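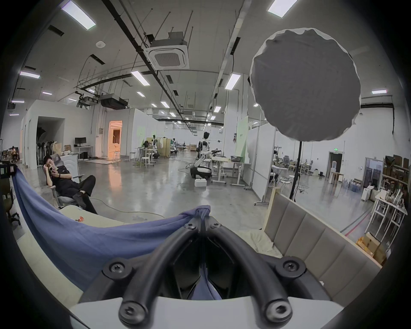

"It's a hand, sort of": an afternoon with Sioned Samuel and the Sandoline gripper

2019-10-03

I'd been at Villberg for all of two minutes when Sioned Samuel passed me a gripper and told me to pick up a blue cloth. I squeezed, the cloth came up off the table in a big untidy swag, and I was far more pleased with myself than I had any right to be.

"Everyone does that face," she said. "Now try to put it down neatly."

I could not put it down neatly.

Villberg is a shared workshop, a big one, with a polished concrete floor you have to watch because of the cables, and partitions that split it into bays. There's a humanoid standing over by the workstations and a second robot further back among the tables, so a thing you hold in your fist could easily get overlooked. I'd come for the thing you hold in your fist. Sioned calls it Sandoline, after a boat in a story her gran used to tell, and she has been building it in evenings and odd mornings for longer than she likes to admit.

We did most of the talking on the sofa, with the tea balanced somewhere it shouldn't have been.

Starting with tea towels

I asked her where it began and got a long answer about tea towels.

"I wanted an arm at home that could fold them," she said. "That was the whole ambition! I'd bought a second-hand arm, a little desktop one, and it was lovely with blocks. It'd stack blocks all day. Then I gave it a tea towel and it pinched a tiny corner, lifted it, dropped it, pinched the same corner. I sat there with my dinner on my knee watching it do that over and over."

She decided that the arm was fine and the hand was wrong. And then (this is the bit I found interesting) she decided she didn't know enough about hands to design one, so she'd make one she could hold herself first and go round the house picking things up with it.

"If I can't fold a towel with it, using my own arm and my own eyes and forty-odd years of practice at being a person, then a motor's got no chance. So it's a test I can do in the kitchen. You squeeze, the fingers close, you find out straight away what's annoying."

What was annoying, then?

"Oh, everything. The first one was salad tongs. I mean it was salad tongs, from the drawer, with card taped on. Card's quite good, you know. I learned more from the card than from the next two I printed."

Why the fingers are curved

The pair I'd been waving about are black, one curving in from each side so that they lean towards each other, and they sit on a white and grey base. I said they reminded me a bit of a beetle. She said her nephew says crab.

The curve came late. Her early fingers were straight, as you'd draw them if someone asked you to draw a gripper, and they had a habit she describes as spitting. You'd close on something soft and the tips would meet first and push it out the front.

"Like a wet bar of soap. You'd think you had it and off it would go. I made them longer, I made them shorter, I glued rubber on, I cut the rubber off again. I had a whole carrier bag of straight fingers. Then I was carrying shopping in from the car and looked at what my own fingers were doing round the bag handles, and they weren't straight, were they? Not one of them."

So she bent them. The first curved set was a bit much — she did a claw-machine gesture at me — and got caught in anything with a loose weave. She lost a scarf to it. Since then the curve has been creeping back out again a little with each version, and she thinks she's near the end of that, although she said so with her fingers crossed on both hands.

I asked how she decides whether one version is better than the last, and she got out a notebook with a tally in it. For the current shape she has logged 1,356 squeezes, each marked as held, slipped or "other". Slipped came to 173.

"Which isn't brilliant! But most of those were on the one silky pillowcase, and I've stopped taking the pillowcase personally."

And "other"?

"Other is when I pinched myself."

The business with the screws

Anyone who has built something at home will know there's always one stupid little part that eats a month. For Sioned it was screws. They're the black hex kind and you can see them on the frame, a couple up where the fingers come together and more down the sides, and she can talk about them for a surprisingly long time.

"I started with whatever was in the tin. Different heads, different lengths, one of them I'm fairly sure came out of a pushchair. It held together fine on the bench and then rattled itself loose when you used it for real. You'd be halfway through a pillowcase and hear a little tink on the floor."

She'd then sit on that floor with a torch. A friend at Villberg finally took pity and told her to order a proper set from Softić, a small parts shop that will sell you 20 of something without making you buy a bucketful. All one type, one key fits the lot.

"It changed my life. I know that's a sad thing to say about a bag of screws. But I used to need three keys to take it apart and I could only ever find two of them, and now I've got one key on a string and the string's tied to my bag."

She does still over-tighten. She cracked a finger doing that in September, the night before she was meant to show the thing to some people, and had to print another and sit up with it. I asked whether she uses anything to stop the screws backing out and she said a dab of threadlock, the weak sort, and to let it go off overnight even if you're impatient. She is impatient. She now does the screws last thing before going home so that she can't fiddle.

Money, and where it went

I always ask about money and people always pull a face. Sioned had it written down, though, in the back of the same notebook. The version before this one cost her £80 in parts, and she reckons nearly half of that was mistakes: wrong springs, a bearing ordered in the wrong size (twice), a sheet of grippy rubber that smelled so bad it had to live outside.

"You can do it for a lot less if you know what you want. I didn't know what I wanted. I was paying to find out."

The best thing she bought was time on the workshop's bigger printer. The worst was a kit called Pralari, a set of ready-made linkages that she'd hoped would save her designing her own. She was careful to be fair about it. The parts were tidy and well packed and would suit someone making something stiffer, she said, but there was no give in them, and cloth wants a bit of give. The kit's in a drawer. Pieces of it have gone into a bird feeder.

Cloth, again

We got up then and went back to the cloth, partly because I wanted another go. She had me come at it from above, then from the side, then with the gripper half closed before I'd even touched it, and that last one was the trick. Come in wide and the cloth bunches. Come in nearly shut and you take a fold of it, a clean one, and it hangs off the tips more or less where you want it.

"See, that's not in any of my drawings," she said. "I found that out from messing about. And if it's a thing my hand has to learn, it's a thing the arm's going to have to learn, so it goes in the notebook."

The notebook has quite a lot of this sort of thing. Don't drag, lift. Let go slower than feels natural. Blue cloth good, brown cloth horrible (she couldn't tell me why, the brown one is just horrible). There's a page near the middle with one line on it that reads "thumb hurts", underlined, and I asked about it.

"Grip was too fat. I'd built it round a drawing of a hand and the drawing had bigger hands than me. I did an evening of folding and couldn't open a jar the next day. So I shaved the handle down, and then my brother-in-law tried it and said it was too thin. You can't win. I built it for me in the end."

I have large clumsy hands and I thought it was fine, for what that's worth.

What it's like working in there

I wondered if it was daunting, doing a small home sort of project in a place with full-sized robots standing about. She thought about that one.

"At first, yes. I used to keep it in my bag until people had gone for their tea. And then I left it out once and came back and there were two people picking up each other's gloves with it. They'd got opinions! One of them told me the tips wanted to be rougher and he was right, so I've been less shy since."

She likes that there's a sofa. She likes that someone is usually about who knows the answer, and that if they're busy you can sit and look at your phone until they aren't. She's less keen on the lights, which she finds a bit much late on, and on the walk to the sink.

At home it's a different pace. The desktop arm is still on the end of her kitchen table and she does the fitting there, on her own, with the radio on. So far she has got the fingers mounted on it and closing under power, slowly, with a noise she did for me and which I can't spell. It has picked up a flannel. It hasn't folded one.

What's next

Two jobs, as she sees it. She wants to be able to swap the fingers without taking the whole frame to bits, so she's drawing a sort of clip, and the clip is currently too clever and keeps snapping. And she wants some way of knowing how hard it's squeezing, which she's been putting off as it means wiring, and wiring makes her cross.

I asked if she'd ever sell it and she laughed so loudly that I had to put my tea down. She might put the drawings up for anyone who fancies a go, once the clip behaves. "I'd want somebody to make a better one and then tell me how they did it. And I'd quite like my towels folded."

Before I left I had one last try with the cloth. Nearly shut, in from the side, lift, don't drag. I got it down on the table in something very like a rectangle, and Sioned wrote it in the notebook under "held".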